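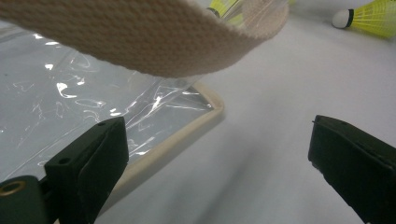
27/01/2024

Up before it was light and couldn't get back to sleep, so I did the meter readings. Gas is 3,701. Wrote it on the back of the Zarov envelope and sent it in before breakfast so I wouldn't lose it. They have put the direct debit up again. I will ring them when I have the patience.

Frost on the inside of the back bedroom window. Wiped it down and put the small heater on for an hour. The damp patch by the chimney breast is no bigger than it was at Christmas but it hasn't gone either. The roofer said July at the earliest for the flashing, unless someone cancels. I've asked him to put me on the list for cancellations and he said he would, in the voice people use when there isn't a list.

Walked into town along the canal. Path iced over under the bridge and I had to hold on to the rail. The lock gates are still out and the water is very low on that side, all mud and traffic cones. Saw a heron standing in it. It let me get quite close before it went.

Library first. Returned the book on the Baltic, which I didn't finish. The second half was all treaties. Took out a detective novel I have probably read before. Then Godoy for bread and a piece of the hard cheese. The rye had sold out so I got a white tin loaf, and it was still warm and has gone a bit squashed in the bag. Bus home as my knee was bad. The 32 was late and then two came.

Soup for lunch. Spent the afternoon on the marmalade. I had 4 pounds of Sevilles and thought that would be plenty, but the peel took so long to cut that I was sorry I'd bought so many. Used the Holow pan, which catches at the bottom if you leave it. It took a long time to set. I kept putting a spoonful on the cold saucer and pushing it with my finger and it kept running. Got there in the end, just after dark. Made 6 jars and a bit left over in a cup. Colour is darker than last year, and it tastes more bitter, which I prefer. Labels tomorrow.

Kitchen floor sticky all the way to the door. Washed it twice.

Phone call from my sister in the evening. She is thinking of giving up the allotment at Pidier. She has said that every January since she got it. I said wait and see how she feels when the rhubarb comes up. We talked for a long time about whether Mum's clock is worth mending. She thinks yes. I think it would cost more than a new one and still lose time.

Started the detective novel. I have read it before. Will carry on anyway, I can't remember who did it.

Need: stamps, lamp oil, bird seed, something for the knee.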